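Youth pilgrimage helpers wanted, November walk

Hi, I'm Bianca Surdu, and I look after the teens and twenties at Willora parish. Every November we walk to the retreat house at Marker with a big crowd of young people from all over the diocese, and every year I end up begging for helpers in the last week. So I'm asking early this time!

I need 14 group leaders. You'd have a group of walkers in your care for 2 days, along with another leader, and you'd stay with them from the opening Mass on the first morning until the buses leave Marker. You don't need a theology degree. I've had nurses, bakers, a retired bus driver and plenty of college students do this, and some of the best small group talks I've heard came from people who told me beforehand they had nothing to say.

We're expecting 500 walkers, up from last time, and 112 of them have never been on a pilgrimage of any kind. Please keep those kids in mind when you apply. Some of them come because a friend signed up, or a grandmother did it for them, and they may not know when to stand or what the rosary is (that's fine, teach them on the road, it passes the miles nicely).
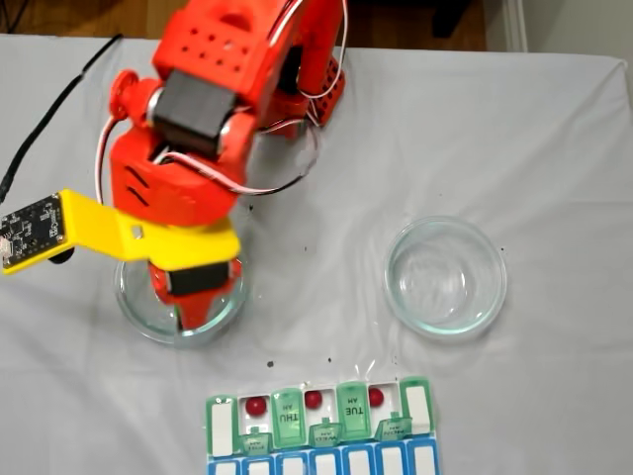
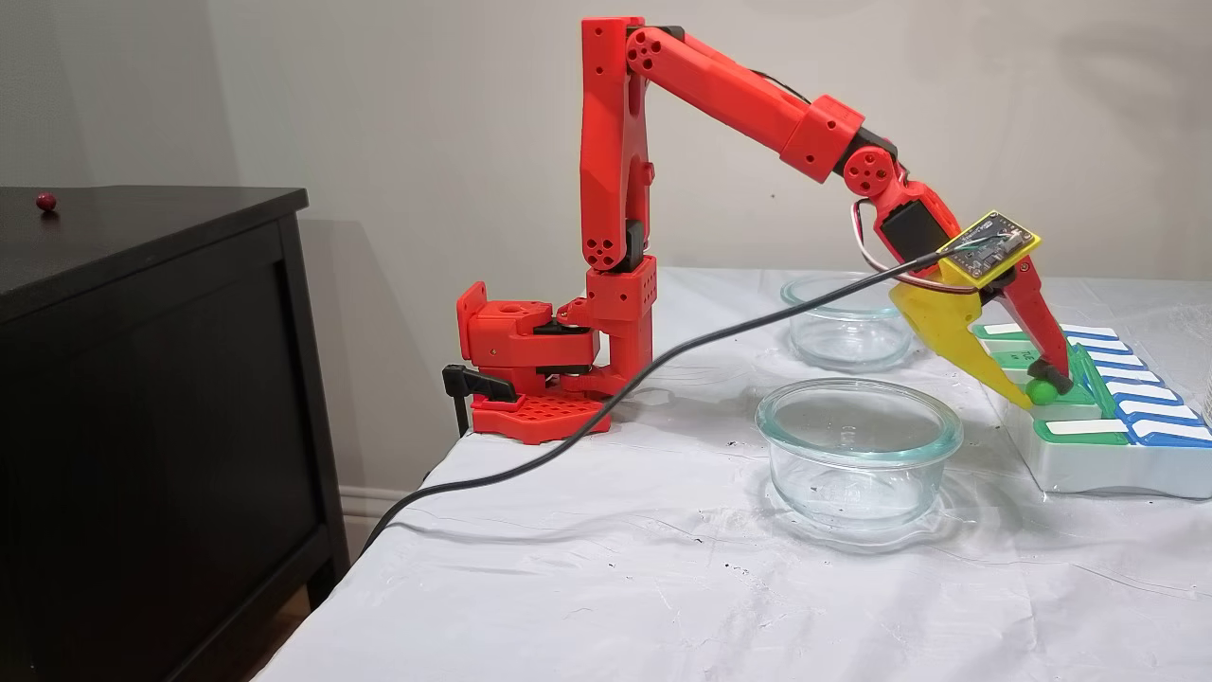
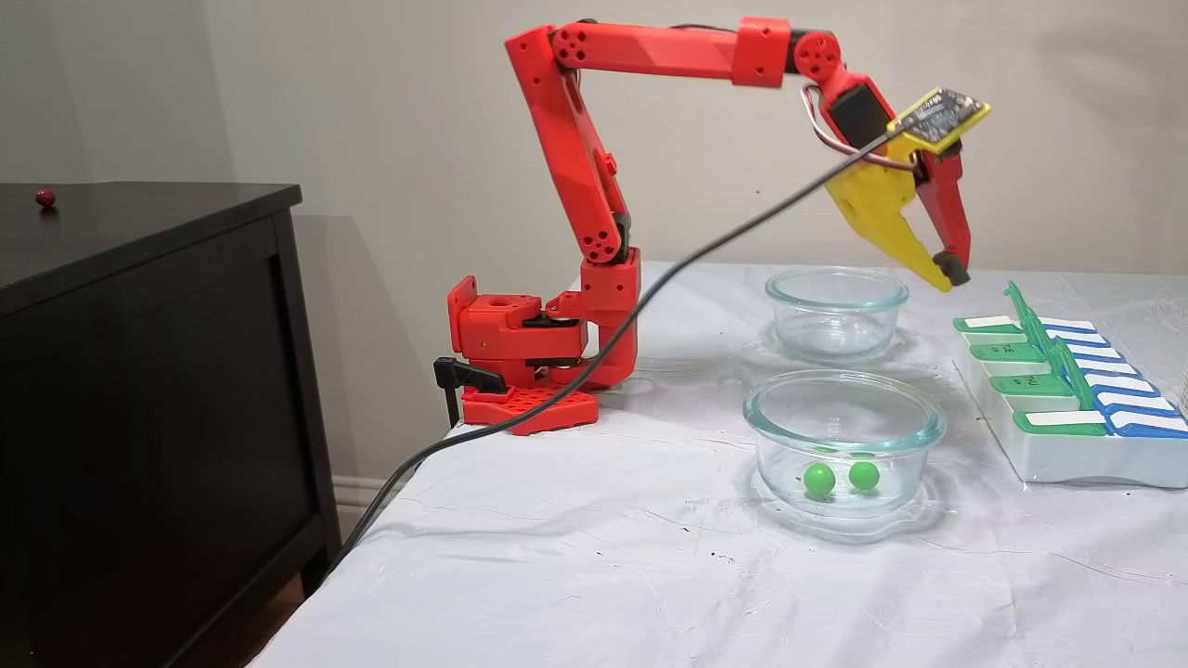 Red arm and light-colored tablecloth, all three photos

What I'm looking for: you're 21 or older, you can walk all day with a pack, and you're okay sleeping on a gym floor in a room full of teenagers who think midnight is early. Bring your own mat. If you play guitar, say so, and if you can drive the supply van, say that first. You'll need a background check and the safeguarding training, even if you did both with another parish. We cover the fees.

We also have one paid spot, route coordinator, part time through the end of November. That person deals with the Bhatt Hall overnight stop, the water stations and the sign-up lists, and answers to me. I'd love somebody who stays cheerful on the phone and writes things down. Ask me for the hours and the pay and I'll send you the sheet.

To apply, stop by the parish office or drop me a note there with your name, your phone number and a few lines on why you'd like to come. I don't need a resume for the leader spots. The deadline is 5/12/26, and I'll call everyone back myself, so please pick up if you see a Willora number!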